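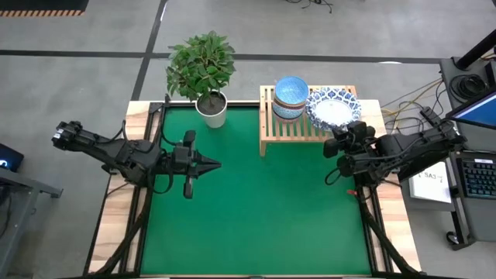
Stendness Jigsaw Library: Frequently Asked Questions

Last updated 6 November 2020

What is the Jigsaw Library?

It's a lending library, only with jigsaws! You join, you pick a puzzle from the list, you take it home, you do it, you bring it back and you get another one. We love jigsaws and we got tired of buying a lovely one, finishing it in a weekend and then watching it gather dust on top of the wardrobe. There are 191 puzzles on the shelves right now, from chunky farm animals for toddlers right up to the monster map of the night sky that takes up a whole dining table.

Where are you?

In the Hirnis building on Cavalcanti Street, up the ramp and through the second door. The first door is the dance school, and they are very patient about people walking in with puzzles under their arms. Parking is free behind the building after five. If you're coming by bus, get off at the library (the one with books) and walk back toward the bridge.

How do I join?

Fill in the paper form at the desk or ask us to email you one. Membership is $18 a year for a household, so everyone who lives with you can borrow on the same card. You can start borrowing as soon as the form is in.

How many puzzles can I take at once?

Two per household. In December we bump that up to four, since so many of you have family staying or just want something good to do on dark evenings. Small kids' puzzles (under 50 pieces) come in packs, and a pack counts as one.

How long can I keep one?

Four weeks, and you can renew once by email if no one else has asked for it. If you're stuck on the last patch of sky and need a few more days, just tell us. We've all been there, and we would much rather you finish it!

How are collections working at the moment?

Please order ahead from the list and we'll have your bag ready on the shelf by the door. Returned puzzles sit in the back for three days before they go out again. Masks on inside, please, and one household at the desk at a time. If you can't get to us, email and we'll see whether one of our drivers is heading your way.

What happens if a piece is missing?

Write it on the slip inside the lid. That's all! Every box has a slip, and it says which pieces are gone and roughly where they belong, so the next borrower doesn't spend an evening crawling under the couch. There's no fine for a lost piece. If you find one later (in the vacuum, in the dog's bed, in a coat pocket), drop it in an envelope with the name of the puzzle on it and put it through our mail slot. We get a silly amount of joy out of reuniting a puzzle with its missing piece.

Do you count the pieces?

We don't count the big ones. We weigh them! Each box has its full weight written inside the lid in grams, and we put the bag of pieces on a kitchen scale when it comes back. It won't catch every lost piece, but it does catch the half-a-sandwich-bag left behind on your tray.

Should I take the puzzle apart before I bring it back?

Yes please, all the way. We know it hurts. Take a photo first and send it to us if you like – we pin them up by the desk, and the cat-assisted ones get pride of place.

Can I glue or frame a puzzle I really love?

Not a library one, sorry. But ask us at the desk, because if we have a second copy we may be able to sell it to you for a few dollars.

What does the color sticker on the box mean?

Green is gentle, with lots of clear color and easy edges. Yellow is a proper evening or two. Red is for people who enjoy suffering: all-white borders, repeating patterns, shaped pieces that almost fit everywhere. There are 13 reds on the shelves, and they are hardly ever in, so put your name down early. The stickers are just our opinion. Plenty of members find the yellow Arkow harbor scene far harder than any of the reds (it's the masts).

Do you have puzzles for people with low vision or stiff hands?

We do, and we'd love to have more. Look for "large piece" on the list. These have grown-up pictures, such as gardens, trains and old shop fronts, with 100 pieces or fewer. You can also borrow a tilting board or a felt roll-up mat, and neither one counts toward your two puzzles.

Can I donate puzzles?

Oh, please do! We're happy with any age and any brand as long as you've tried it and can tell us what's missing. One or two missing pieces is fine. The only thing we turn away is anything that smells of damp, because it spreads to the other boxes. No box? Put the pieces in a zip bag with a printout of the picture and we'll make one.

What's the most borrowed puzzle?

The bakery window, by a mile. It has gone out 103 times, the corners are soft as cloth and there's one croissant piece that someone redrew by hand on cardboard. We were given a brand-new copy last winter and members still ask for the old one.

Do you run a puzzle race?

We do, usually in December, and this time it's from home. Teams of up to four get the same 500-piece puzzle in a sealed bag and open it at the same moment on a video call. You can enter with any level of skill – there's a prize for last place too, and people fight for it. Ask for an entry form when you pick up your next order.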